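Ntuli Room, play dishes and table check
Oct 21, 2023
Checked by: Ntombi Zulu
Form: Naltia walk-round, short version

1. Table cover
Dark green cloth, on and covering the top. OK. Needs a shake out before next use.

2. Bowls, stacking
Stack by size, biggest at the bottom. No forcing. If two bowls jam, pull them out of use and tag them. Run a thumb round each rim for nicks.
Result: OK

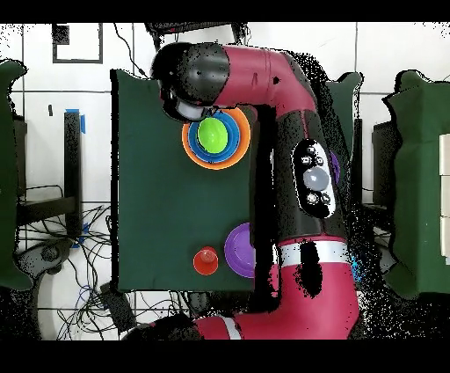
Item 2. Nested bowls: orange, blue, lime green.

3. Floor and walkway
White tile, grout lines ok. Cables on the floor, left side, tangled. ACTION: bundle and move clear of the walkway. Same note as September, still open.

4. Cups
Flex each one lightly, look for splits at the rim. Anything cracked goes in the bin, not back in the box. Stand them away from the table edge.
Result: OK, one scuff, not a fail

5. Dust
Specks on the cloth. Wipe dishes after, not before, or your doing it twice.
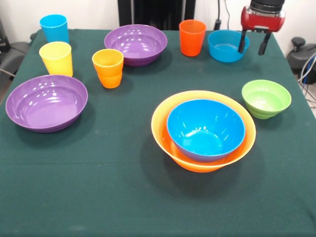
Usar asked whether the purple bowls could be kept apart from the others at pack-up, as they get shoved in last and the rims take the knocks. Fine by me, will try it for 30 days. Needs its own box.

6. Plates
Check for warping, set flat and press the middle. Rocking = fail. Wash water max 40 C for the whole set.
Result: pass. Look again at rim of the large orange one, dark spot on left side. Clean first, then decide.

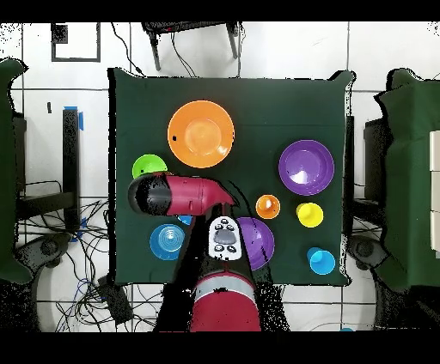
Item 6. Large orange plate, top of table. Spot on rim.

7. Cups left upside down
Allowed for drying. Turn up and look inside befor signing off.

8. Mixed stacks
Bowl on plate is ok short term. Not for storage, they slide.
ACTION: split before boxing.

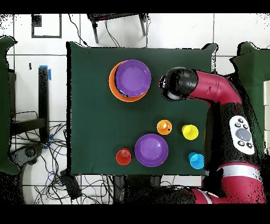

Item 8. Purple on orange, second purple dish lower down.

Open items: 3 (cables, orange rim, box for purples)
Copy to Mania desk. Recheck cables first.
N. Zulu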